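Search the Zestside help pages

Section 2: Showing the arm a job by hand

I wrote this part for people who've already bolted the Sullo to its bench and done the power-on check. If you haven't, go back and finish that first, I'll wait! Everything here is hand demonstration: you do the job yourself with the head camera on, and the Sullo learns from your recordings. Remote driving with the Gromov sticks comes in the next section.

I like to start people on a battery job. It's small, it needs both hands, and most homes have a remote lying around somewhere.

1. Sit down at the table and pull your chair in until your wrists rest comfortably on the near edge.
2. Put on the head camera and tilt it down until both hands sit in the middle of the preview.
3. Press Record and hold still for 2 seconds.
4. Do the job at your normal speed. Cover off, batteries seated, cover back on.
5. Lift your hands clear of the table and press Stop.

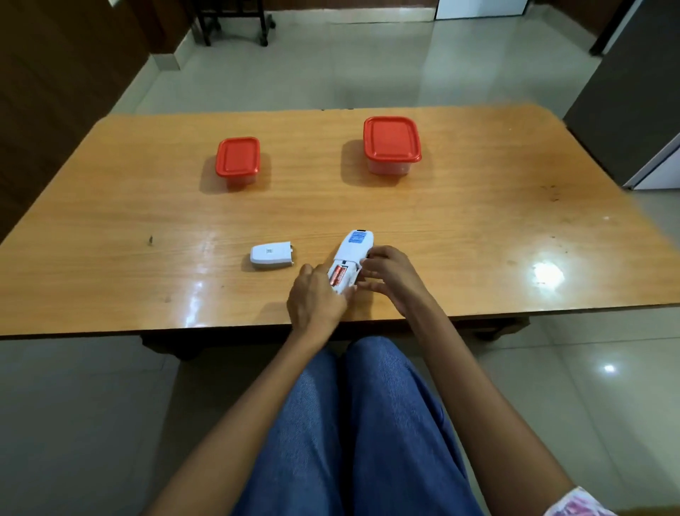

Try not to hunch over while you work. I do it constantly, and then my own forehead (well, the camera on it) ends up so close that half the table disappears. If your neck gets sore, stop between takes and have a stretch.

Note: Leave a few everyday things on the table and shift them between takes. My first set had a perfectly bare table in every take, and the arm got muddled the minute Zyanya Cuevas put her mug down.

Caution: Keep the arm switched off while you're recording by hand. It doesn't need power to learn from you, and your fingers are right where it would reach.

6. Play the take back. Bin it if your fingers hide the part for most of the job.
7. Save it under the same task name each time, spelled the same way (ask me how I know).
8. Repeat until you have 50 good takes, then choose Train.

A fumble is fine to keep as long as you fixed it in the same take. I've got more than 400 saved and plenty of them include me dropping something.

693 views | 2 comments | Share

This site uses cookies to remember your settings. Accept | Manage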